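Return shipping for a laptop: original box inside a second carton, or original box alone?

Filed under: Packing & Shipping > Electronics
Started by lvavra, July
14 replies | 3 shares

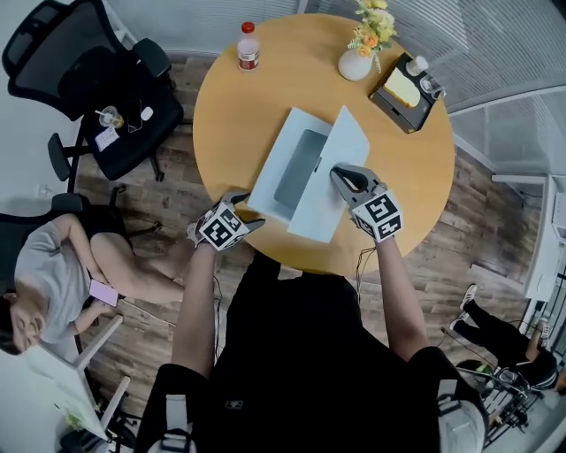
lvavra
Selling a gray laptop to a buyer two countries over. I still have the white retail box with the tray, and the lid closes properly. The courier is Zunditz, standard service, declared value 300. Their packing guide says "adequate outer packaging" and defines neither word. My options are:

a) retail box in a padded mailer
b) retail box in a double-wall carton with 60 mm of fill on every face
c) no retail box, laptop in a foam end-cap kit, single carton

Option b costs more because the carton moves up one size band. I would like to hear from people who have had claims paid or refused. Theory is fine as long as you label it as theory.

Libor Vávra

hexnut_paula
Option b. I have had one claim refused and one paid with Zunditz. The refused one was retail box only, wrapped in brown paper. The letter said the retail box was "part of the goods" and therefore could not also be the packaging. The paid one was box in carton with paper fill. Corner damage in both cases.

tarmac
60 mm is overkill for something that light. A retail tray already holds the machine off the walls. The tray was engineered for a drop, and the maker ships them that way by the pallet.

hexnut_paula
By the pallet is the point. On a pallet the load is shared with the neighbors and nothing gets thrown. A single parcel goes down chutes and lands on its corners.

tarmac
Plenty of new laptops arrive at people's doors in the retail box with a label stuck on it. I've received two.

L. Hudec
Those are usually in a plain brown shipper with the retail box inside. Some models have a retail box that is rated to ship alone, and it will say so on the base or carry a box maker's certificate with a burst or edge crush figure. If there is no certificate, assume it is a display box.

I did parcel testing for nine years at Staniforth, so take this as practice, with the theory marked as requested.

Practice: the common failure with a laptop in a retail box is compression at the lid edge. The lid is a telescoping or hinged shell with a clean printed wrap, and the board under the wrap is thin. Put a heavy parcel on top and the lid bows onto the machine. The tray supports the base of the laptop well and does very little for the top.

Practice: corner drops break hinges before they break screens.

Theory: thicker fill lowers peak deceleration until the fill gets so soft that the item bottoms out. With a light box and crumpled kraft you will not reach that point at 60 mm. You might with loose peanuts, because the box migrates.

Ludmila

lvavra
Useful, thank you. There is no certificate on the base. I checked under the tray as well.

Follow-up: what goes between lid and keyboard? The original sheet is gone.

L. Hudec
One sheet of thin closed-cell foam, or plain acid-free tissue folded once. Do not use bubble wrap between screen and keyboard. The bubbles make point loads and I have seen the pattern transferred to the panel. Nothing thicker than the original sheet, or the hinge is under tension for the whole trip.

dorsal
Disagree on tissue. It moves and bunches up. I use a cut piece of the foam sheet that comes with dinner plates.

L. Hudec
That is closed-cell foam, so we agree.

dorsal
Fair.

quillon_7
Has anyone used the Grerkero end caps for option c? They come in pairs, and the slot adjusts with a tear-off strip. I have shipped 10 machines in them with no damage and no claims. The carton is one band smaller than the double-box route, and the saving covers the kit after two shipments.

tarmac
Ten is not a sample.

quillon_7
It is ten more than the number of option b shipments you have posted.

hexnut_paula
The end caps are good. The drawback for Libor is that the buyer presumably wants the retail box. If it was in the listing it has to go too, and flattening a rigid box is not possible. He would end up with two parcels.

lvavra
Correct, box is in the listing. So c is out.

Current plan:
1. Battery to half charge, full shutdown, no sleep.
2. Foam sheet between screen and keyboard.
3. Laptop in a thin sleeve, into the tray, lid on.
4. Retail box in a plastic bag, taped shut. Bag is for rain and to stop the kraft scuffing the print.
5. Double-wall carton, kraft fill on all six faces, packed firm enough that nothing moves when shaken.
6. H-tape top and bottom. Second address label inside.

L. Hudec
Two corrections. Check the battery rule for the service you bought, since road and air products differ and Zunditz can switch you between them. Half charge is above what some air products permit. Second, put the charger outside the retail box if its compartment is loose. A charger brick is the hardest thing in the parcel. Wrap it separately and keep it away from the lid side.

Also weigh the finished parcel and photograph the reading. In a claim the weight is what they look at first.

tarmac
Step 4 is pointless. The carton keeps rain off.

dorsal
Cartons do not keep rain off. A carton left on a wet step wicks from the bottom flaps up. I have opened one where the fill was pulp and the bagged item was dry.

tarmac
One carton.

ridgeback1719
Reading this with interest as I have the opposite problem, receiving. The depot at Plernska has started asking recipients to sign before opening. Does signing waive a damage claim?

hexnut_paula
It didn't in my case. I wrote "contents not inspected" next to the signature and the claim went through. Their terms allow a reporting window for concealed damage, but read the version that applies to your country. Keep all the packing until the claim closes. They asked me for the outer carton and would not proceed on pictures alone.

ridgeback1719
Noted. The handheld signing device has no room for a remark.

hexnut_paula
Then email them the same day with the tracking number, before you open it if you can.

lvavra
Carton bought, double wall, 60 mm clearance on the sides and slightly more on top. Charger wrapped and placed at the hinge end, outside the retail box. Charge taken down to the figure on the service sheet, which is lower than half. Collection window is 4 pm.

tarmac
What did the size band add in the end?

lvavra
Less than the foam kit would have cost. More than the padded mailer, obviously.

L. Hudec
Hinge end is the wrong end for the charger. See above about corner drops. Move it to the front edge side if you have not taped it yet.

lvavra
Taped. Untaping.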